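Arrumação de utensílios pequenos chega à sala da Clinum

30 de novembro de 2022

Pincéis finos, colheres de madeira, caixas de plástico com divisória. É disto que trata a nova ronda de sessões de arrumação da Clinum, que abriu esta semana na sala de Runcombe. Mesa branca, alcatifa cinzenta, pouca coisa à vista. A ideia vem de agosto, quando a Clinum fechou o inventário dos materiais guardados em gavetas e frascos: 693 peças ao todo, muitas delas repetidas, outras sem sítio certo.

O primeiro grupo de peças são os pincéis. Cabo escuro, virola dourada, pelo claro. Estavam misturados com os lápis e com as espátulas, e a regra agora é simples: pelo para cima, nunca para baixo, e nada de elásticos à volta do cabo.
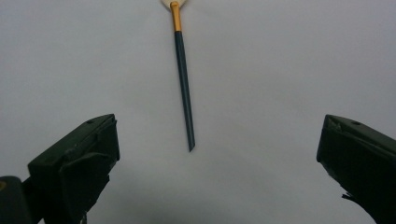 Quem guarda pincéis em copo fundo sabe o que acontece ao fim de uns meses. O pelo abre, a ponta perde-se. A folha distribuída à entrada recomenda lavar com água morna e sabão, secar deitado e só depois arrumar. Também pede que se separem os de aguarela dos de cola, coisa que até aqui ninguem fazia. Os que já largam pelo vão para uma caixa à parte e ficam para trabalhos de casa, limpar pó de teclados, untar formas não (a folha insiste neste ponto).

Ao todo há 52 pincéis para distribuir. A Dudine, que forneceu parte do material, ofereceu também etiquetas em branco. Devem ser preenchidas a lápis, para se poderem corrigir, e coladas do lado mais curto da caixa.

As sessões duram 40 minutos. Curtas de propósito, diz a organização, porque a arrumação miúda cansa mais do que parece e a partir de certa altura começa tudo a ir parar à mesma divisão.
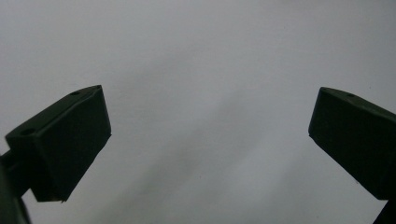
Deixar a superfície livre entre um grupo de peças e o seguinte é outra das indicações. Só se passa ao próximo quando o anterior estiver guardado e etiquetado. Parece lento mas evita as misturas que deram tanto trabalho em agosto, altura em que várias caixas tiveram de ser abertas e refeitas do zero.

Seguem-se as colheres. Pequenas, de madeira, das que servem para especiarias, sal grosso, pigmento em pó. Aqui o cuidado é outro: as de cozinha não podem voltar a cruzar-se com as de atelier. A Van Rooij sugeriu marcar os cabos com um ponto de tinta, proposta que ainda está em discussão. Para já usam-se caixas diferentes e pronto.

As caixas são transparentes, abertas em cima, com uma divisória interior também transparente. Vê-se logo o que está dentro e o que falta. Não levam tampa, o que levantou dúvidas por causa do pó, mas quem abre e fecha gavetas o dia inteiro agradece.

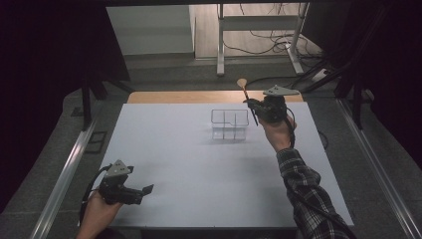
Para as colheres, a indicação é deitar e não empilhar. As mais compridas que a caixa ficam de fora desta ronda e serão vistas mais tarde, com as espátulas e os rolos.

Estão marcadas 3 sessões até ao fim do mês que vem, todas em Runcombe, com entrada livre mas lugares limitados. Quem quiser pode trazer de casa uma gaveta desarrumada, de preferencia pequena. Inscrições no balcão da Clinum. A lista das peças que ainda procuram lugar está afixada à entrada da sala e vai sendo actualizada no fim de cada sessão.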